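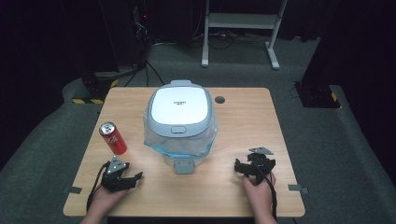 Grippers in hand at the table, rice cooker in its plastic bag.

OK, start with the noise. Don't show the agenda first, just tell them about the noise. It was a sort of long creak, like somebody leaning hard on an old door, and it was our Pronden arm pushing down into a tabletop that it believed was lower than it really was. Consolacion Belmonte had her hand near the stop button and she hit it. The arm had been pushing for 3 seconds. If you've ever stood next to one of these things while it does something dumb, you know how long that is!

(Pause here. Let people laugh if they want to.)

Nobody got hurt. Say it early, because otherwise the front row sits there worrying. Everyone was outside the marked area, the button worked, and the damage was a bent wrist bracket and a dent. But I was the one who had signed off on the motion that morning, so this is mostly a talk about my mistake, and I'd like us to be able to talk about it without whispering.

Quick background for the folks from Tagle who haven't been to our room in Stultovby. On the Astia project we record people doing table jobs with a pair of hand-held grippers. Each gripper has a camera on it, and we work out where the gripper was from what its camera saw. Then we turn that path into a motion for the arm. When the path is good it's lovely to watch. When the path is off, the arm has no idea, and it will go exactly where you told it to.

So what was off? Height. The path said the gripper had gone 18 millimeters lower than the table allows. A person holding a gripper can't do that, obviously, the wood is in the way. The arm tried anyway.

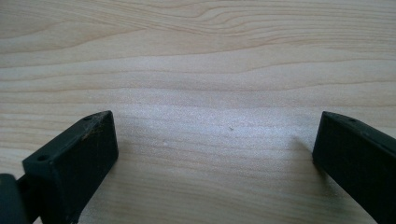 Astia Manipulation Group / Data and Safety Team

I want to spend a minute on what the tracker has to work with when a gripper hangs over an open stretch of table. Pale wood, soft grain, a bright patch of reflected light in the middle that washes the grain out. You and I look at that and say "table." The tracker wants corners and edges and little sharp things that stay put, and there isn't much of that on a smooth tabletop. The fingers stand out nicely, but they travel with the camera, so we mask them out.

And glare moves! This was the part I hadn't thought about (I should have, Hsin-yi Kan had written it on the whiteboard back in August with two underlines). When you move the camera, the shiny patch slides over the wood. The tracker grabbed onto the edge of the shine and treated it as part of the table. It lost a tiny bit of height on each pass, and the passes added up.

Ask the room: who here looks at the raw video before approving a motion? Wait for hands. I didn't. I looked at the plot, the plot was smooth, I had a meeting at ten.

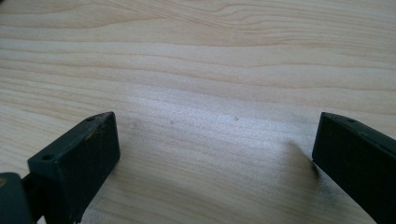 The plot was smooth because we smooth it. Ugh. The filter had taken all the little jumps that would've warned me and ironed them into a pretty curve. Hsin-yi went back through the whole batch afterward, 70 recordings, and found 53 she was happy to keep. The rest had the same slow sink in them, some worse than the one we ran. I'd approved a few of those too.

Now, the safety side, and please slow down here, I always rush it. We had a force limit on the arm. It was set high from an earlier job with heavier parts and it stayed that way. We also had no floor, meaning no plain rule saying the tool can't go below table height. You'd think that would be the first thing anyone types in. We had it in the old setup and it didn't come along when we moved.

What we do now:

Table height gets measured by touch at the start of each session and the arm won't accept a path that goes under it. The force limit goes back to low at power-up, so if you need more you have to ask for it. Whoever approves a motion watches the video all the way through. The first run is at slow speed with the other person on the button — Consolacion's rule, and she's strict about it.

We're also trying a matte cover on the table. I don't have results for that yet, so if somebody asks, say so and move on.

Last thing before questions: put up the sign-off form and leave it up. It has a box for raw video now. Then hand the mic to Hsin-yi for the tracker questions, she'll do them better than me.

Comments (4)

dockside_pete
We had the same sinking problem on a white counter. Taped some printed markers around the edge and it mostly went away. Did you try that before the cover?

Marlow T.
Was at the talk, good stuff. The bit about the filter hiding the jumps made me go check ours and, well, I'm busy tomorrow.

hkan
@dockside_pete yes, markers help as long as they stay in view. Close to the table they often don't. I can send you my notes on it.

rivetgirl
What did you set the force limit to in the end? I couldn't catch it from the back.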